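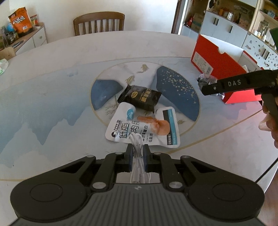 ## 6. Clearing and Resetting the Table

Do this section before you extend the Vatero table or put the cover back on.

1. Take food packets off the table first. Closed ones go back to the pantry shelf. Fold open ones over twice and clip them.
2. Gather any loose cables. Unplug both ends before you wind them.
3. Fold each cable into loops as long as your hand. Leave the connectors hanging free at one end.
4. Fasten a thin tie around the middle of the loops. It should hold the bundle without denting the cable.
5. Put bundled cables in the Tallstead drawer box, connectors up.
6. Wipe the top with a damp cloth, working toward the rounded edges. Dry it right away.

**Note:** The drawer box holds cables up to 126 inches long. Store longer ones separately.

**Caution:** Do not wrap a cable tightly around its own connector. This can break the wires inside.

**Caution:** Wait 90 minutes after using any polish before you set food on the table.

To extend the table, go to Section 7.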